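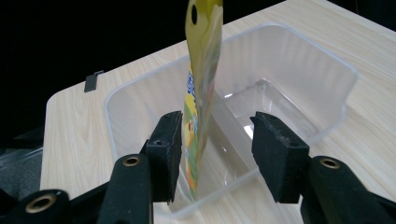

Yellow pouch going into the clear bin, pantry table, February

Snack bins: standing up or lying flat?

shelfpaper_70
I'm redoing the snack part of our pantry and I want opinions before I buy more containers. I have clear rectangular plastic ones now. The pouches go in upright, hole end up, like the yellow one in my picture. It works fine until the kids take two or three out, and then the rest slump over and I can't see what anything is.

My husband wants everything laid flat in a drawer. I don't have a free drawer. Budget is low, and the shelf is 15 inches deep.

What do you all do?

marlowkitchen
Upright, always. You can read the front through the side of the bin and you don't have to dig. The slumping is a width problem. If the bin is much wider than the pouch it will lean no matter what you do. Get a narrower bin or put a divider in.

shelfpaper_70
Any divider you like? I tried a piece of cardboard and it lasted until the weekend.

marlowkitchen
I use the Nister ones. They are plastic and they slide to where you want them. They don't grip well if your bin has sloped sides, so check that first. Mine are in straight-sided bins and stay put.

tinroof
Going to disagree on upright. Chips and puffs are fine that way, but anything with small pieces settles to the bottom and then you have a fat bottom and a floppy top, and the top folds over. Mine all ended up bent. Flat in a shallow bin, fronts facing up, newest at the bottom. You don't need a drawer for it.

marlowkitchen
Then you lift the whole stack to get to the bottom one.

tinroof
You lift four pouches. It takes a second.

marlowkitchen
A second for you. My kids lift four pouches and put back none of them.

oatsandends
Those pouches have a hanging hole, so hang them. I put a tension rod under a pantry shelf with shower curtain rings on it. Single-serve pouches hang in a row and you see every one. Cost me very little and it uses the space over the cans that was going to waste.

shelfpaper_70
I hadn't thought about that. Do they tear when the kids pull on them?

oatsandends
Sometimes the hole rips, yes. Open rings are better than closed ones. With the closed kind they just yank. I also stopped hanging anything heavy. Nuts and trail mix go in a jar.

shelfpaper_70
How far down do yours hang? My shelves are close together. There's not much room over the cans.

oatsandends
Measure the pouch, then add the ring. If it touches the cans it's no good because they get pushed off to one side every time you reach for soup. I moved one shelf up a notch to make it work.

greenlid
We had a rod too and took it down. My daughter is short and couldn't reach it, so she climbed the shelves. A bin on the lowest shelf solved it. Something to think about if yours are little.

oatsandends
Fair. Mine are teenagers.

paulinasporch
Can I ask about the container itself? Does it have a lid? I have been looking for clear ones without a lid and everything near me comes as a set.

shelfpaper_70
I leave the lids off for snacks. The ones I have are no-name from the discount store, and I threw out the packaging so I can't tell you more than that. They scratch easily. I washed mine with the rough side of the sponge once and you can see it.

paulinasporch
Thanks. I was looking at Lalent, they sell the bins and lids separately, but the shipping is more than the bins.

tinroof
I have the Lalent ones. Good bins, but the corners are very rounded and you lose space. Measure the inside at the bottom. The size on the label is the top.

marlowkitchen
Agree with this. Always measure the bottom. I bought a set that was supposed to fit two across on my shelf and it did not.

greenlid
Same thing happened here with a different brand. The handles stuck out and the listing didn't count them.

hollisb
I don't see why you would take snacks out of the box they come in at all. The box is a container. Cut the front off and put it on the shelf.

shelfpaper_70
Some of them don't come in a box. We buy a lot of single pouches and they come home loose in the grocery bag.

hollisb
Then use a shoe box. I'm serious. I have had the same shoe boxes in my pantry for years.

greenlid
We had pantry moths one year and I got rid of every piece of cardboard I had in there. I won't go back.

hollisb
Never had a moth. I'm not going to buy plastic for a problem I don't have.

tinroof
Moths go through thin bags too, so an open plastic bin isn't protecting anything. If moths are the worry you need a lid that seals.

greenlid
True, but I can wipe a plastic bin out and I can't wipe a shoe box.

oatsandends
Does anybody sort by date? I write the month on the back with a marker and I still find old ones.

marlowkitchen
New ones go in the back, old ones move up front. With an upright row that's easy. It's the main reason I don't stack.

tinroof
It's easy flat too. I said newest at the bottom.

marlowkitchen
And you pick up the whole stack to do it.

tinroof
We've been over this.

shelfpaper_70
OK, I read all of this and measured. The bottom of my bin is a good bit wider than the pouches, so that explains the slumping. I'm going to try the dividers in one bin and leave the other as it is for comparison. If the dividers don't hold I will try flat. The rod has to wait until I can move a shelf.

One more question. Has anyone used the Nuchit label holders that clip over the edge? I want something I can change.

paulinasporch
I have them. They clip on fine if the rim is thin. On a thick rim they pop off. The cards are small so write big.

greenlid
Painter's tape and a marker. Peels right off.

shelfpaper_70
I have tape. I'll start with that.

oatsandends
Post again when you've had the dividers in for a while. I have one bin that leans and I'd like to know if they are worth it.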